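Segmenting teleoperated demonstrations by contact phase

Musa Tamuno, Edside
Last updated January 14, 2022

This tutorial covers the segmentation step we use before training a grasp policy on teleoperated recordings. It assumes you have already collected episodes with a multi-fingered hand and have joint positions, motor currents and head camera video in one log per episode. If the streams have separate clocks, align them first using the Evex sync tool. An offset of more than one video frame will spoil the labels in step 3.

The method was first written up by Régis Roussel for the Riviere dataset. The version below differs in two respects: thresholds are set per finger, and the release phase is labelled separately from the retreat.

1. Choose the phases

We use 4 phases: approach, closure, transport and release. Retreat is kept as a tail and dropped before training. Do not add a phase for regrasping unless it occurs often in your data. In our set of 3217 episodes it was too rare to learn from, and we marked those episodes for exclusion.

2. Compute the contact signal

For each finger, subtract the free-motion current from the measured current. The free-motion current comes from a calibration run in which the hand opens and closes on nothing at the speeds used by the operators. Smooth the result with a median filter. A moving average also works but shifts the onset later, and the shift depends on how fast the finger was moving.

Set the threshold for each finger from its own calibration run. The thumb on our hand draws more current than the other digits, and with a shared threshold it was marked as in contact during most of the approach.
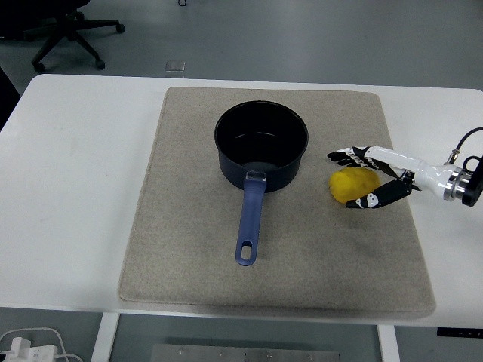 Soft objects need more care than rigid ones. The current rises slowly as the material compresses, so the threshold crossing comes after the first touch by a variable delay. Search backwards from the crossing to the last sample at which the slope was zero, and take that as the start of closure. For rigid objects the two points nearly coincide and the search does no harm.

3. Place the boundaries

Closure starts when any finger makes contact and ends when the thumb and at least one opposing finger have both settled. Transport starts when the wrist then moves. Release starts at the first drop in thumb current after the wrist has stopped. If the drop comes while the wrist is still moving, flag the episode for review.

4. Check against the video

Play back a random sample and compare each boundary with the camera view. We checked 689 episodes by hand. In 155 of them at least one boundary had to be moved, most often the start of closure. Fingers that hide the object from the head camera make this boundary hard to judge by eye, so step through the frames with the current plot open alongside.

5. Export

Write the labels as sample indices into the original log. Time stamps are rounded by the Trorent loader and will not survive a second export. Store the thresholds and the calibration run identifier in the same file, and rerun steps 2 and 3 whenever the hand is serviced or a tendon or motor is replaced.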